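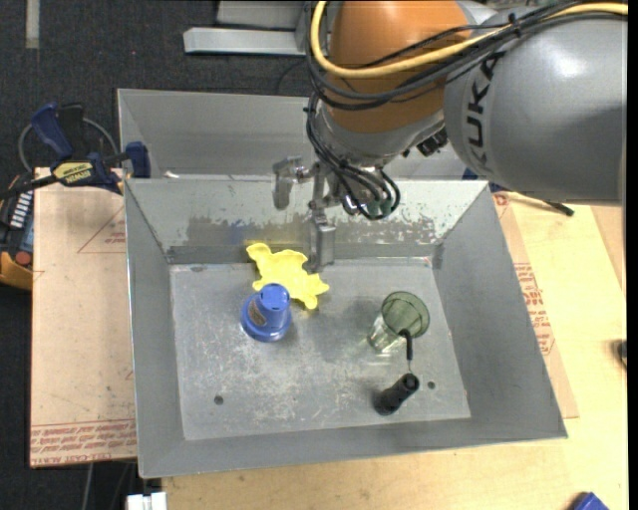
Otska build notes, 15 January 2019

Server and survival map, continued from the last entry. Indrek Ots has the skins editor and is keeping his own page for it, so only the parts that touch the server are in here.

Chunk saving

Started with the lost blocks problem. A player places blocks near the edge of a chunk, leaves the match, comes back, and the last few blocks are missing. Reproduced it on Kultby (the small island map) by building a wall across the chunk border by the dock and quitting straight away. Left side of the wall was saved, right side was gone.

The save routine only marks the chunk the player is standing in. Blocks placed by reaching over the border change the neighbor chunk but never set its dirty flag. Moved the flag into the block write itself, so it no longer matters where the player is. Repeated the wall test and both sides came back. Tried it at a corner where four chunks meet and that was fine too.

Side effect: explosions now mark a lot of chunks at once, and the save after a big one makes the server stutter. Put the save on a queue and let it write one chunk per tick. Stutter is gone on my machine. Have not tried it on the old test box.

To check: what happens if the server is stopped while the queue still has chunks in it. I think they are lost. Needs a flush on shutdown.

Deathmatch spawns

Players on Vaher keep spawning in view of the tower. Whoever holds the tower gets easy kills and the other side quits. The spawn picker looks at distance to the nearest enemy and nothing else, and the tower is far enough from most spawn points to pass.

Added a line of sight check from each enemy's head to the spawn point. If any enemy can see the point, it goes to the bottom of the list. It is still allowed if there is nothing better, otherwise players could be stuck waiting in a full match.

Played it with bots. Fewer bad spawns, but the bots hardly use the tower, so this doesn't say much. Needs real players. The spawn behind the mill should be moved in any case. It faces a blank wall and people lose a second turning around.

Respawn delay is 3000 ms. Tried shortening it and the matches turned into a mess near the bridge, so it went back to what it was.

Zombies on stairs

Still bad. They walk up full blocks without trouble, then stop on half blocks and jitter. The path is correct when I draw it. The problem is in the step-up code, which compares the foot height to the block height and treats a half block as a wall when the zombie is already standing on one.

Wrote a quick fix that rounds the foot height down first. Zombies now climb the stairs, but they also climb fences. Took it out again. The right way is to store the collision height per block type and read it from there. The fence can then be taller than it looks. Left for next time.

Weapons

Changed the shotgun spread so the pattern is the same on the client and the server. Before, each side rolled its own random numbers and the holes on the wall did not match the damage. Both now use a seed sent with the shot. Costs a few bytes per shot and I can live with that.

The crossbow bolt passes through thin panes at close range. It moves farther in one tick than the pane is thick. Switched it from a point test to a swept test and it hits now. Rockets should get the same change, but they are slow enough that I haven't seen it go wrong.

Skins

Indrek's editor saves a file the server refuses. His export writes the alpha channel and mine expects none. Agreed that the server will read alpha and ignore it, except on the hat layer. He wants see-through visors there.

Old skins need to keep loading. Tested with 2 from the first version and they look right. One shows a dark line at the neck, but it has the same line in the old build, so that is in the drawing itself.

We also need a limit on upload size. He suggested a fixed image size and rejecting everything else, and I agree.

Co-op mode

Did not get far. The Bamari map loads with 3 players connected, and the third cannot open the gate. The gate counts players in the trigger area and the count is wrong if somebody dies inside it. The exit event never fires on death. Same bug as the old capture point, if I remember right. Look at how that was fixed before writing anything new.

Next

Flush the save queue on shutdown.
Collision heights per block type, then the zombies again.
Gate trigger on Bamari.
Move the mill spawn on Vaher.
Size check on skin uploads, after Indrek sends the final layout.
Copy the build to the old test box and run the explosion test there.

Changes are on the survival branch except for the shotgun seed, which went into main. Client and server both have to be rebuilt for that one or the shots won't register.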